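Phone Sorters and Graders Wanted -- Tierney Workshop
Posted September 12, 2021

Come and spend your afternoons with us and a great many old phones.

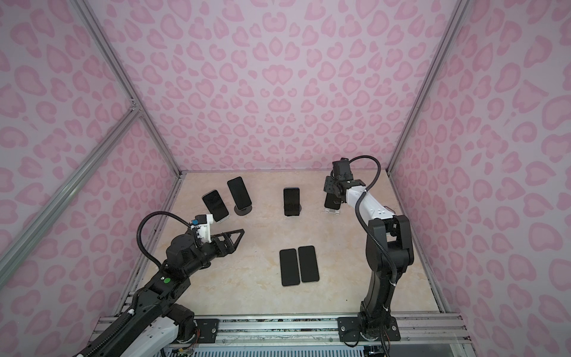
Estix takes in used smartphones from people who have upgraded, emptied out a desk drawer, or cleared the house of a relative, and we get them ready for somebody else to use. We started in a spare room in Tierney with one long table and a box of charging cables, and since June we have been in the bigger space on Allell Street, up the stairs over the bike shop (there is a lift around the back, and you are very welcome to use it).

We are looking for 3 part-time people to join the sorting table. The hours are one in the afternoon until five, and you can choose your days with us when we meet. We try hard to work around school pickup, classes and other jobs, so please tell us what your week looks like and we'll see what we can do!

What you would be doing: phones come to us in padded trays, all makes and sizes mixed together. You would lay a few out at a time with plenty of space between them, look over the glass and the back of each one under a good lamp, feel along the edges for dents, and give it a grade from our chart. After that it gets a wipe, a sticker and a place on the right shelf. Our last big delivery, from the Rallar collection drive, had 234 phones in it, and we were still finding stray SIM cards in the bottom of the trays a week later.

You don't need to know how to repair anything. The repair bench is its own job, and the folks there will happily explain what they are up to if you catch them at tea time. What helps is decent eyesight (glasses are fine, most of us wear them), a steady sort of patience, and handwriting that another person can read. If you are the kind who notices a hairline scratch near the speaker and can't let it go, we would dearly like to meet you.

Some things worth knowing before you write. You will be on your feet for part of the shift, although there are stools, and good ones. We play the radio quietly. Training takes 9 afternoons and is paid at the same rate as everything else, and you will sit beside someone experienced the whole way through. Please leave rings and bracelets at home or in your locker -- they are murder on glass.

To apply, send us a short letter or drop one in at the front desk in Tierney. A page is plenty. Tell us a little about yourself, which afternoons you could manage, and any work you have done where you had to look closely at small things, whether that was sewing, stamp collecting or packing eggs. Put "sorting table" at the top so that it reaches the right tray.

We will read letters as they come in and keep the posting open for 31 days. Everyone who writes will get a reply, even if it takes us a little while to get to it.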